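Small Press Publishing, Session 9
Print Runs, Unit Cost and the Garage Problem
Handout revised 22/06/2024

Read this before class, ideally with a calculator and something to eat. Those of you who have already placed a print order may want to sit near the door.

1. Where we left off

In the last session we priced the editorial side of a book: editing, proofreading, cover, interior design. All of that is money you spend once, whether you sell a single copy or fill a warehouse. Printers call it none of their business. You should call it your fixed cost and write it at the top of the page, where it can look at you.

Today is about the other number, the cost of each physical copy, and why it makes sensible people do foolish things.

2. The seduction of the unit price

Ask an offset printer for a quote and you will get a little table. The price per copy drops as the quantity rises, and it drops in a way that feels like a personal favor. The running case for this course is Tirnwood, a two-person press whose first title was a regional walking guide. Tirnwood asked for a quote on 500 copies, saw how much cheaper each one became at 2,000, and ordered 2,000. On paper they saved a lot of money. They also spent a great deal more of it.

By the following March they had sold 441 copies. Work out the real cost per copy sold (total print bill divided by 441, not by 2,000) and you will see that the bargain was the most expensive option in the table. The remaining 1,559 guides were in a garage, next to a car that now lived on the street.

Rule for the exam and for life: the unit price that matters is the price per copy you sell.

3. What print on demand does and doesn't fix

Print on demand reverses the deal. Each copy costs more, you tie up almost no cash, and the garage stays a garage. Breva, our second case, went this way with a line of short novels. Their margin on each book was thin enough to read through. On the other hand, when the third title sold 17 copies in its first season, they lost a weekend's mood and very little else.

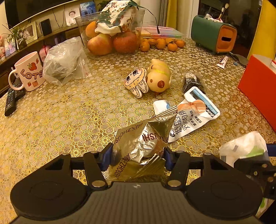
The drawbacks are worth writing down. Paper choices are limited. Color interiors get pricey fast. Quality can wander a bit between batches, so order a proof and then, some months later, buy a copy like any other customer and check it against the proof. Many stores also won't stock a title they can't return, and turning on returns with a demand printer means you may be billed for books you never see again.

4. Mixed runs

Most presses that survive their first few years end up somewhere in the middle. A common pattern:

Start on demand. Watch sales for two full seasons. If the title keeps moving, do a short digital run to cover events and direct orders. Go to offset only when you can name the people who are going to buy the books. "Readers" is not a name.

Guérin, a cookbook press, is the exception we'll argue over in class. They went straight to offset with a heavy, full-color hardcover, and they were right to. They had preorders for most of the run and a format that on-demand printing would have priced like jewelry. Note the order of events: preorders first, printer second.

5. Costs people leave off the worksheet

Freight from the printer. It is quoted separately and it is never small.
Storage, including the kind you pretend is free.
Damaged copies. Allow for some in every carton that travels.
Review and gift copies. Your relatives count.
Padded mailers and tape.
Reprinting because of the typo on the spine. See Skemine, session 4.

6. For next time

Fill in the break-even worksheet for your own project at three quantities. Use a sales estimate you would be willing to read aloud, because you will be reading it aloud. Bring one real quote from a printer, with freight. If the quote comes with a friendly note saying that a larger run would be a much better value, bring that too, and we'll pass it around.

Reading: course packet, chapter 9, skipping the section on foil stamping unless you have money you dislike.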